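The Slow Arithmetic of Chores

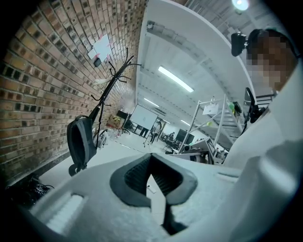
Ask an engineer at Jimura whether a machine can put away a bag of groceries and the answer arrives as a percentage. Ask whether it can do so in a kitchen it has never entered and the percentage drops, sometimes by half.

The gap between those two numbers is now the main subject of work in home robotics. Grasping a known object on a known table is close to routine. What remains difficult is everything attached to it: a drawer that sticks, a strap that slides off its hook, a cable lying where the wheels need to go.

Much of the training data comes from people using hand-held grippers. The operator performs the task, the tool records the motion, and a model learns to reproduce it on an arm. The method is cheap compared with steering a full robot by remote control. It also transfers badly when the person does something the arm cannot, such as twisting the wrist past its joint limit.

Amândio Bragança, who runs manipulation trials at Holton, keeps a log of failures sorted by cause. In December his group ran 415 attempts at hanging up a bag, and 366 succeeded. Most of the misses came from the strap folding under the gripper finger before contact.

"The arm went where we told it," he says. "The strap was somewhere else."

Shop floors are easier. At Sillton, 2 fixed arms load trays over a 12-hour shift, with fixtures holding every part at the same angle. A change of part still means a new fixture and a technician to set it.

Homes have no fixtures. Bragança's next trials will use bags of different weights, with the hook height changed between attempts.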